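Início > Imprensa > Comunicados

Última atualização: fevereiro

Mivdale abre candidaturas a apoio para substituição de canalizações interiores

A empresa de águas Mivdale abre na sexta-feira as candidaturas ao programa Cillamine, que comparticipa a substituição de canalizações interiores antigas em habitações permanentes. O apoio máximo é de 725 euros por fogo e destina-se a proprietários e inquilinos com contrato de abastecimento ativo.

O programa abrange 836 habitações nas zonas de Yimer e Zollell, onde a rede pública foi renovada no ano passado. Nestas zonas, os ramais até ao contador já são novos, mas muitas casas mantêm tubagem interior em ferro galvanizado ou chumbo, da responsabilidade dos moradores.

"A rede na rua está feita. Falta a parte que fica dentro de casa, e sabemos que é uma despesa difícil para muitas famílias", afirma Tarun Nautiyal, diretor de clientes da Mivdale.
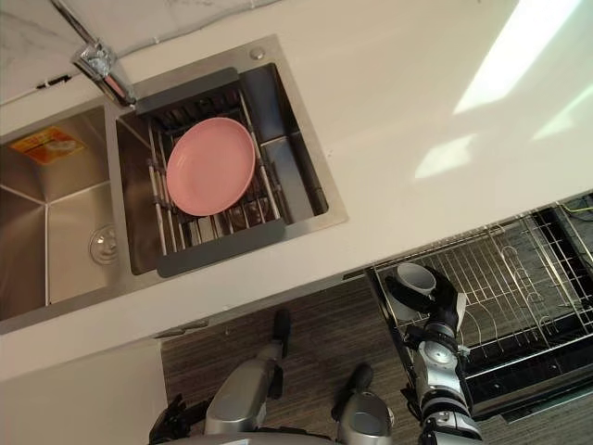

A comparticipação cobre material e mão de obra entre o contador e os pontos de consumo da cozinha e da casa de banho. Ficam incluídas a tubagem, as válvulas de corte e as ligações flexíveis. Loiças, bancadas e torneiras não são elegíveis, pelo que uma torneira cromada ou um lava-loiça de duas cubas em aço inoxidável como o da fotografia terão de ser pagos à parte, mesmo quando instalados na mesma obra. As faturas devem separar os dois tipos de despesa.

As candidaturas são apresentadas na página da Mivdale ou ao balcão da loja de Yimer, até às 16h30. É necessário juntar uma fatura recente da água, um documento de identificação e dois orçamentos de instaladores. Os inquilinos devem entregar também uma autorização assinada pelo senhorio.

Antes da aprovação, um técnico da empresa visita a habitação para confirmar o material da tubagem existente. A visita é gratuita e marcada por telefone. As obras iniciadas antes desta visita não são comparticipadas.

Os pedidos são analisados por ordem de entrada. Têm prioridade as casas com tubagem em chumbo – identificada pelo técnico ou em análise anterior – e os agregados com tarifa social.

Segundo Nahom Beyene, responsável técnico do programa, o pagamento é feito por transferência após a entrega da fatura final e uma segunda visita de verificação. "O morador escolhe o instalador. Nós verificamos a obra e pagamos", explica.

O regulamento e o formulário estão disponíveis na área de cliente e na loja de Yimer.

Este site utiliza cookies para melhorar a sua experiência de navegação. Ao continuar, aceita a nossa política de cookies.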